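Shared 63 times | 11 comments

Granmont three-finger hand, long-term review: good hardware, read the safety sheet twice

Had this since June on a wrist mount, so past the honeymoon. Quick version: grip is lovely, paperwork is poor, and the paperwork is what I want to talk about.

What you get. Hand, wrist bracket, cable, a folded sheet of A4 that calls itself a safety guide. No case. Ours cost 2000 including the bracket, then another chunk for the spare fingertips, which you will want. Setup took a morning. Most of that was finding the right screws.

Grip first. Very good on awkward shapes. Lumpy things, thin things, things with a bit sticking out. Three fingers let you hold from both sides without squashing, and you can set a force ceiling for each finger seperately. That last part should be on the front of the box. It's on the back page, under cable care.

Now the rules bit. Our shop follows a fairly dull routine for any hand we mount, and I scored the Granmont against it.

Force limit set before first power-up. Pass, but only just. Factory default is far too high. Sheet says "adjust as needed". Needed by who? Set it low, test on foam, go up in small steps, write each step down.

Stop behaviour. What does the hand do when someone hits the stop? Opens, freezes or goes limp? Granmont freezes and holds. Fine for us, we'd rather nothing dropped on a foot. But if a finger of yours is in there, holding is the last thing you want. There's a manual release on the palm side. Practise it with the power off. Everybody who works near it, not just the person who ordered it.
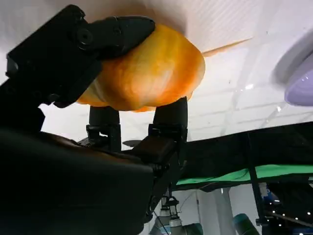 Overhead work needs its own page and doesn't get one. Anything held above head height is a dropped load waiting to happen, light or not. Our rule is no one under the reach, full stop, and that includes "just grabbing my tea". We also put a height limit in software so the hand can't be driven hard into whatever is above it. The arm will happily keep pushing while the fingers report everything is normal. Fingers only know about fingers.

Pinch points. Lots of them. The joints at the base of the fingers are the worst, open sides, gap closes quick. I'd want a sleeve there as standard. Wei sell a fabric one that sort of fits, bunches up a bit on the long finger. Still use it.

Shared space. If you've more than one arm in the room, the sheet is no help whatsoever. We mark each arm's full reach on the floor, with the hand on, not the bare arm. People forget the hand adds length. Redo the marks when you change the tool. One stop button should stop every arm in reach of each other. Ours didn't at first. Rewired that the same week.

Fasteners. Check them. Small screws, lots of them, and vibration does what vibration does. We found two backing out after 63 hours of running. Dab of threadlock, paint line across the head so you can see movement at a glance. Now on the weekly list.

Logging. The Gakico software keeps a record of every grip and every fault, which is great, and wipes it after 2000 entries, which isn't. Export before it rolls over. We lost the log of a proper near miss that way, error 2087, finger stall with load held. Would of liked to see that one again.

Compared with the old Tumus two-jaw we had before: Tumus is slower, uglier, and came with a real manual with a risk assessment template in it. Can't hold half of what this can. But I could hand the Tumus booklet to a new starter and go to lunch.

So would I buy it again, yes, with a day set aside to write the instructions they should have written. 4 out of 5 for the hand, 2 for the sheet.

Comments

gripandgrumble: Agree on the default force. Cracked a plastic tub in the first minute.

northshed: Does the release work with the sleeve on?

 Reply from author: Yes but fiddly. Cut a slot. Hem it or it frays.

mags_t: We do floor marks too, different colour per arm. Tape lifts after a while, paint is better.

oldlathe: "Fingers only know about fingers" is going on our wall

Load more comments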